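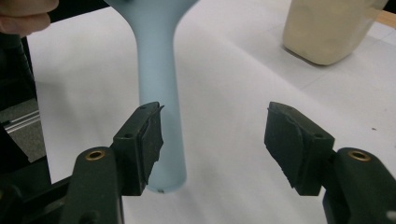 Blue funnel-shaped object, tip down over the table.

Seasonal interpreters wanted, Garent Mill Village

Garent Mill Village is hiring five costumed interpreters for the season that opens in February. You will spend your days in an earlier century, with a lunch break in this one.

The work is mostly talking. Families come off the highway after a long drive and want to know how the mill works, whether you really live here, and where the restrooms are. You should be able to answer all three without breaking character, though we bend on the restrooms.

What we need from you:
Comfort with crowds. A school day can bring 200 kids.
A willingness to wear wool.
Ability to lift 40 pounds, usually flour, now and then a goat.
No phones, smartwatches or visible opinions about the costume.

History degrees are welcome and have rarely hurt anyone. Training is paid and runs two weeks under Tracey Yeoman, who will also fit your bonnet or hat. The reading packet is nearly 40 pages, and the goat section is current.

Parking is free in the Jendbridge lot. Housing is not provided, and the cabins have no plumbing, so please stop asking.

To apply, send a resume and a short note about the best road trip stop you ever made to Aisyah Wuisan at the visitor center desk. Interviews are held mornings, before the gates open at 10.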